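Pretend Shops and Market Corners > Greengrocer builds
Thread: The veg stand is up and stocked! Rows or heaps?

marrowfat_mo
2 Feb 2022
Hello all, long-time reader, and I finally have something to show. Our greengrocer's corner at the Toom play centre is standing, stocked and open for shopping, and I'm so pleased with it that I keep going back in to look.

For anyone who missed the planning thread: the stands are the Hokberg market units in light wood, each 123 cm long, and the veg is mostly from Vonden with a few older bits we already had in the cupboard. I'd been putting off the order for ages, as I couldn't decide between a proper stand and just putting crates on a table. Very glad I went for the stand. It looks like a shop! You walk in and want to buy something!

What I can't settle is how to lay the veg out. I started at one end being terribly neat and got less neat as I went along, and now I like different ends on different days.

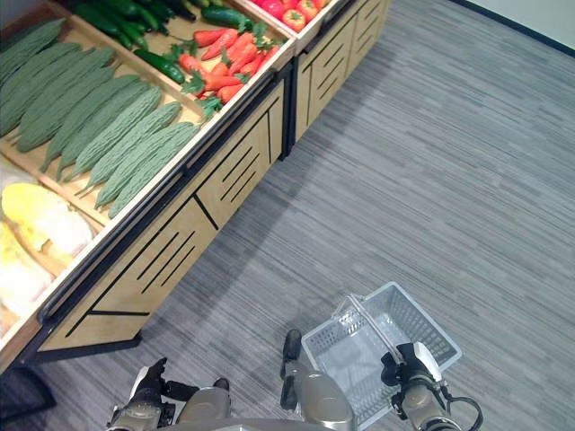 Neatness seems to suit some veg more than others, and I'd love to know whether you've found the same. Anything long with a point at the end looks lovely in lines, and anything bendy or small looks better tipped in. The bitter melons are my favourite bit of the whole stand for that reason, all side by side on the slant with their points facing the same way, and then you get the red chillies bunched up in the next compartment, looking as if they were dropped there a minute ago. I like that the wood shows between the melons too. A shopper can get a hand in.

So, rows or heaps? And does anybody line their bins? I was going to buy green matting and now I'm not sure I want to hide the wood.

peasandqs
Oh, this is smashing! Those slotted black lines on the front panels really lift it. Ours are plain and I'm now jealous.

Heaps for me, every time. The whole fun of a greengrocer's is rummaging. If everything's in lines the little ones treat it like a museum and only take from the end of the row, and then you've got a sad bald patch and a row that looks untouched next to it.

Don't line the bins! Matting slides about, collects crumbs and goes curly at the corners.

old_king_kale
Rows. I'll be the one to say it.

I ran a heaped stand for 2 years and it looked wonderful until ten past nine every morning. Heaps go flat. Somebody pulls from the bottom, the lot slumps forward and you spend your tea break building a little mountain of courgettes. With rows you can see at a glance what's missing, and putting the shopping back becomes a job children will do themselves, as there's an obvious place for each thing to go.

On lining I agree with peas. Leave the wood alone.

marrowfat_mo
Well, that's cleared that up then, ha!

Kale, I take your point about the slumping. My cucumbers are heaped and they do wander. But I think the heap is half the charm with cucumbers, and the mix of greens only shows up when they're on top of one another. I've got some nearly black ones and some quite pale ones, from two different batches, and in a row they just looked mismatched. Piled up they look like they came off a lorry. 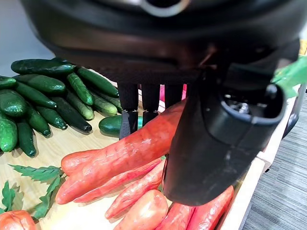
The cucumber heap, plus the short one that always ends up by itself.

I've put carrots in next to them for the colour. Orange against dark green, it never fails.

peasandqs
See, that's a proper heap! I rest my case. You'd want to dig about in that.

turnip_the_volume
Joining in from the Muston toy library, where we've had a stand for four summers and I have Opinions.

Both of you are right and it depends on the shape of the veg (sorry, I know that's a boring answer). Round things need packing in tight or they roll, long things can be heaped so long as they mostly lie the same way, and leafy things want to go at the front where they hang over a bit. I wouldn't heap tomatoes for love nor money. We did once and I was finding them under the radiator until Easter.

Also, please put the heaviest veg low down and at the front. Small arms.

Mo, can you show us the rest of it? I want to see how you've split the bins.

marrowfat_mo
Gladly, I need no encouragement at all. I've been doing two sorts to a bin, one at the back and one at the front, with the big tray taking the sweet potatoes behind and the tomatoes before. Turnip, you'll be pleased, the tomatoes are packed right up against each other and I don't plan on heaping them ever. They aren't all the same red either, a few have come out more of a pinkish orange, and I thought I'd mind but I love it. Real tomatoes don't match.

The green beans have a bin further along. They were the bit I was most excited about when the box came, so long and thin, and they've been the biggest hit so far.
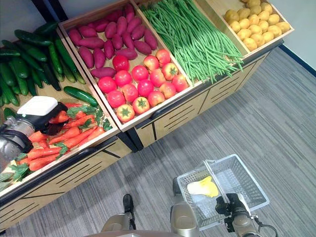
turnip_the_volume
Lovely. Two sorts to a bin is how we do it as well, and I'd stick with it whatever anyone tells you. One sort per bin looks grander, but you need such a lot of each thing to fill it that you end up with fewer kinds of veg to talk about, and the talking is what I'm there for. We had a whole afternoon once on what you'd put in a soup.

My only grumble would be colour. I like to keep a cool colour between two warm ones, so I'd be tempted to get something green in between the sweet potatoes and the tomatoes.

old_king_kale
Disagree on the colour thing! Purple next to red is gorgeous. Cool between warm is a rule for shop windows, where you look from across the road. Up close you want them to glow a bit.

I do agree about two sorts, though I'd put a divider in. A strip of beading across the middle of the bin would stop the back lot creeping into the front lot.

peasandqs
No dividers!! Let them creep!

Kale, you'd put a divider in a fruit salad.

old_king_kale
I would and it would be a better fruit salad.

beanpole_bev
Newcomer here, with a question that isn't about rows or heaps, hope that's all right. What are people using for baskets? We've got a small stand with 14 kinds of veg on it and nothing sensible to carry them in. At the moment it's seaside buckets, and the cucumbers stick out and fall over the side. I've been wondering about wicker but I worry about splinters.

marrowfat_mo
Welcome, Bev! Very much all right, I could talk about baskets all day long.

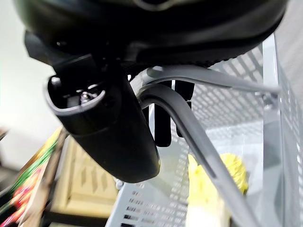 Wire is what I'd go for, and I say that having tried wicker (scratchy), fabric bags (veg vanishes and never comes back) and a plastic tub that had clearly been a tub. Get the sort with handles if you can, and let a few of your shoppers carry one full before you buy a stack. Ours is grey, and you can see the basket wall just behind those curved grey bars, so it's a quiet sort of colour that lets the veg do the shouting. With wire you can also look through the side and see what somebody's bought, and that's handy when you're playing at the till and they've already forgotten.

Only drawback is the noise when one gets dropped. We've got carpet down, thank goodness.

beanpole_bev
Thank you! Wire it is. I hadn't thought about the noise, we've got a hard floor, so I might put felt pads on the bottom.

turnip_the_volume
Felt pads work but they come off. Try a bit of cork, glued on. And check the ends of the wires before you let anybody loose with them, we had one basket with a nasty little spur near the handle and I had to file it down.

Wicker isn't as bad as Mo makes out, mind. A good smooth one is a pleasure to carry. I keep one for the potatoes.

peasandqs
What is everyone doing about price labels? I've got chalkboard ones and the prices get rubbed off by sleeves.

marrowfat_mo
I haven't started on labels yet! I was going to clip cards along the black trim at the front, with a drawing of the veg as well as the word. Laminated, I think, after what you say about sleeves.

For now I've decided on rows for the bitter melons, heaps for the cucumbers, the tomatoes stay packed tight, and Kale can come and visit the rows whenever he feels the need.

old_king_kale
I'll bring my own beading.

beanpole_bev
Could somebody tell me whether the Vonden chillies come as one bunch or separate? I'm ordering tonight and the listing only says "chillies".

marrowfat_mo
Mine were separate, Bev, in a little bag. Do get them, they're brilliant!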